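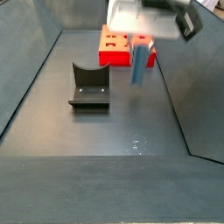
How often should a small business send an email newsletter?

Twice a month is plenty. Once is fine too. Pick a pace you can keep up in November when everything is on fire.

My list is tiny, is it worth it?

Yes. Jimerness started with 107 names. Send it anyway. 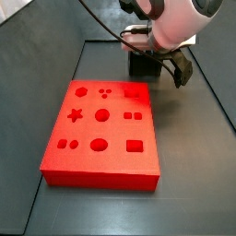 Issue 13

Can I see old issues?

Yep - reply to any one and ask Lilibeth Tan. Archive page is comming.

What time should I send?

Test it. 11 a.m. does well for shops, evenings for Abernathy's people. No magic hour.

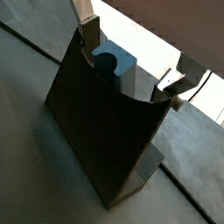
A blue block behind a dark curved panel.

How long should each one be?

Short. Nearly 300 words, one link, one thing to do. Save the rest for teh blog.

Should I buy a list?

No. Never. Spam complaints, and your good subscribers stop getting mail as well.
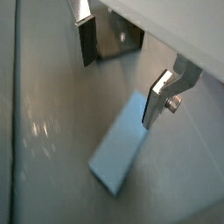
Same goes for swapping lists with a friend's company. They signed up for them, not you.

Who do I ask about pricing?

Myrtle Lyons. Setup is one flat fee, writing is per issue. Workshops - separate, ask Roscoe Whitfield.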